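Religion and Community on the Frontier
Unit Handout: Reading the Records of a Settlement Church

Required before the Wednesday seminar. Bring your copy of the minute book extract.

1. Background

The church at Flollham was formed by families who had come north by wagon and lake steamer in the years before Confederation. Most of them were Baptists. They met first in a barn belonging to the Lanz family, and it was Ingeborg Lanz who kept the earliest list of members, written on the back pages of a household account book. The list gives 20 names. Several are children, although the congregation did not baptize children and they could not have been members in the strict sense. It appears that she wrote down whoever attended.

Her list should be read beside the formal church book, which begins later and is in a different hand. The church book records admissions, dismissals by letter to other congregations, and matters of discipline. It does not record attendance. A person who came every week for a decade without asking for baptism would leave no trace in it.

2. The call of Leopold Frei

Leopold Frei came to Flollham from the older settlement at Cukness, where he had worked as a cooper and preached when asked. He had no seminary training. The congregation examined him over two evenings and ordained him the following November, with ministers from two neighbouring churches present. His salary was set at 10 pounds for the first year, together with firewood and the use of a house.

Students sometimes take the small salary as a sign that the congregation did not value its minister. The figure needs to be set against the local economy, in which very little coin changed hands. Frei continued his trade for the whole of his ministry. The household accounts show barrels going out to the same families whose pledges appear in the church book, and at times one was simply set against the other.
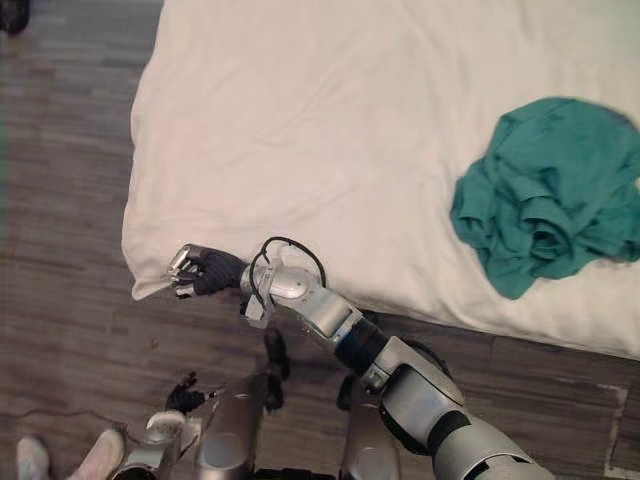

Mrs. Lanz, writing to her sister at Eren, took a less patient view of the arrangement. We have engaged a man to mind our souls, she wrote, and he must get up at five to make casks so that he can afford to do it. She added that she had spoken of this to the deacons and had been told the matter was in hand. The letter is reproduced in full in the reader and should be studied closely, as it is the only comment on the salary by a woman of the congregation.

3. Church discipline

The discipline cases take up more space in the church book than any other subject. They concern unpaid debts, drunkenness, quarrels over fences, absence from the Lord's table, and on two occasions the sale of a lame horse. The procedure followed the pattern laid down in Matthew 18. A private conversation came first, then a visit by two or three members, and only then a hearing before the whole church.

Note the language used. A member who was excluded was said to be "put from us", and one who came back was "received again with gladness". The second phrase is a formula and occurs in nearly every case of restoration. It should not be taken as evidence of how anyone felt.

Historians once treated these hearings mainly as a means of social control. More recent work has drawn attention to their use as a kind of local court in places where the nearest magistrate was a long day's travel away. Both readings find support in the Flollham book. The fence cases in particular were brought by the parties themselves, who plainly wanted a decision.

4. The Clillik mission

Frei's journeys to Clillik began in the fifth year of his ministry. He went by sleigh in winter and did not attempt the trip in the thaw. The settlement there was a lumber camp with a handful of farms behind it, and his reports to the regional association are frank about how few came to hear him. At one service he had 5 hearers, and two of these left before the sermon.

The association continued to support the work. Its printed circular letter for that year speaks of "a wide and open door at Clillik", wording that is hard to square with Frei's own account. Please compare the two documents line by line. The circular letter was meant to be read aloud in churches that were being asked for money, and the reports were written to a small board whose members knew the road.

A meeting house was finally built on land given by the mill owner. The deed contains a clause returning the land to his heirs if the building ceased to be used for worship, and this clause was invoked a generation later.

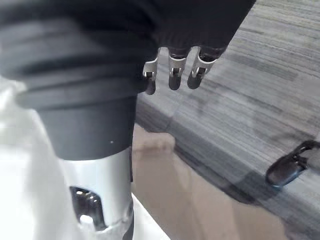
Religion and Community on the Frontier – Unit Handout – Page 5

5. Numbers and their limits

The association claimed a combined membership of 2,000 in its jubilee year. This total was reached by adding the returns of individual churches, some of which had not revised their rolls for many years. Members who had moved west were often carried on the books until word of their death was received. Flollham was more careful than most and struck off absent members each spring, so its totals look low beside those of its neighbours.

6. Questions for written response

Choose one. Responses are to be submitted through the department office before 4 p.m. on the day of the seminar.

(i) What can the Lanz list tell us that the church book cannot?

(ii) How did Frei's trade affect his standing as a minister? Refer to at least two discipline cases in which he was himself a creditor.

(iii) Account for the differences between the circular letter and the Clillik reports.

Citations should follow the department style sheet. Original spelling is to be kept in quotations – please do not correct it silently.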